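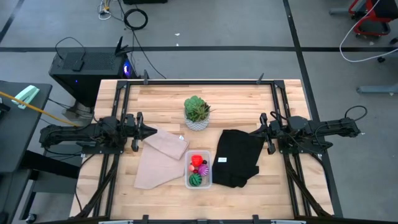

Zsófia Gál told me to stop writing about houseplants in general and pick one thing I could measure before the end of term, so I picked watering. My question was whether people in shared student flats water their succulents too often, and whether a reminder makes it better or worse.

I started by putting a short form up in the kitchens at Szalai, the halls where I live. I got 118 replies, far more than I'd hoped for (the biscuits helped!). Most people said they water "when I remember", and that was a pain to turn into a number. I ended up ringing a few of them back and asking when they last did it.

We use cookies to remember your preferences. Accept all | Manage settings

Then came the weighing. Kornél Medve lent me his kitchen scales and I weighed each pot every Monday before lectures. My heaviest one was 273 grams just after watering and 217 a week later -- on a north-facing windowsill in March, with the radiator off. The one over the radiator dried out much quicker, but I'd used a different compost in that one, so I can't really compare them. I should have bought one big bag and shared it out.

The reminder part went less well. Half the group got a text from me each week and the other half got nothing, but flatmates talk, and by the third week people were passing my texts on to each other -- lovely of them, terrible for my results.

If I did it again I'd use separate buildings, and I'd ask about drainage holes on the form. Barnabás Juhász had been watering a pot with no hole in it since autumn and I only found out when I picked it up.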